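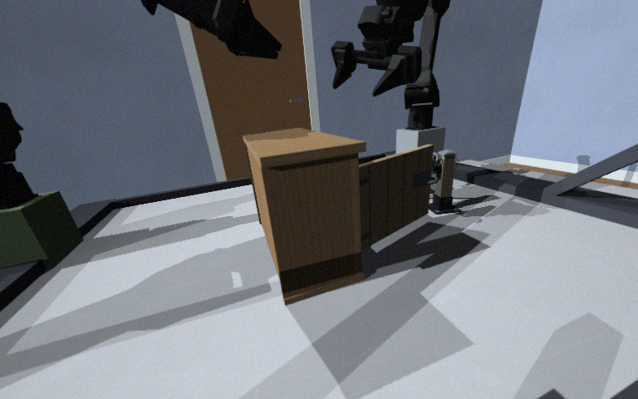 Budget for the second bench is nearly settled, so I'm putting the sums here in case they help anyone else pricing a two-arm setup.

1/ We run the task in simulation before we buy anything. At the moment it's the cabinet: plank door, two hinges, latch plate, one arm on either side. The simulator costs us nothing extra and the arms cost a lot.

2/ Arms first. Rutura quoted £3,167 each, grippers not included. Druvgate came in lower but wanted payment up front and couldn't give a delivery month. We're going with Rutura.

3/ Grippers are £807 a pair. I had one pair down in the first draft of the budget. It needs to be two, as we want a spare pair on the shelf.

4/ Pedestals and bench framing: £614 from Kollo, cut to length. Check your bench height before you order. Ours changed twice while I was waiting for the quote.

5/ The cabinet itself we'll make in the workshop. Plain boards, ordinary hinges. I've put nothing in the budget for it except a new latch, and we may already have one in a drawer.

6/ Things I left out the first time: cables, a second emergency stop, delivery, and 4 days of somebody's time to bolt it all down and calibrate it.

7/ Order goes in before December if the Ho site signs off its half. If they don't, we buy one arm now and the other in the spring, and the door task stays in simulation until then.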